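Come Fold With Us: Laundry Helpers Wanted at Rollus House

Do you find a stack of neatly folded cloths oddly satisfying? Then we would love to hear from you! Rollus House is a small guest house with a big appetite for clean linen, and we're looking for friendly people to join our folding and tidying crew, starting in February.

Most of what comes through is simple stuff: cloths, towels, pillowcases, the covers from the sofa beds. You'll shake each piece out, pull it straight by the corners, fold it and put it on the right pile. Bigger pieces are much easier with a partner, so we usually work in pairs (and yes, there is a fair amount of chatting). Between loads you'll plump the cushions, put the pillows back where they belong and generally leave the room looking like somewhere you'd want to sit down.

The folding room is plain and comfortable, with white walls and a wood-framed sofa bed with gray cushions. It's fine to sit while you fold if your back prefers it. Mine certainly does.
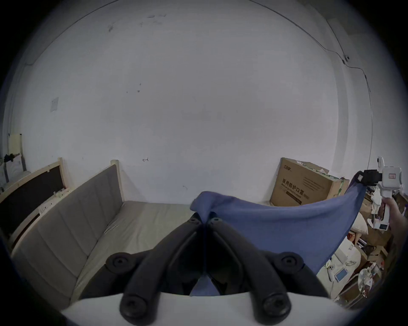
Who we're looking for

You don't need any experience at all. Edith Tello will show you our way of folding on your first morning, and if you have a better way, she'll want to see it. We do ask that you can be on your feet for part of a shift, that you don't mind repeating yourself, and that you let us know early if you can't make it.

Hours and how to apply

Shifts start at 8 in the morning and end at noon, with a 30-minute coffee break. Tell us which mornings suit you and we'll do our best to fit the schedule around school runs and other jobs.

To apply, leave a short note for Clementina Cunha at the front desk with your name, your phone number and a line or two about yourself. A resume is welcome, but a note is plenty.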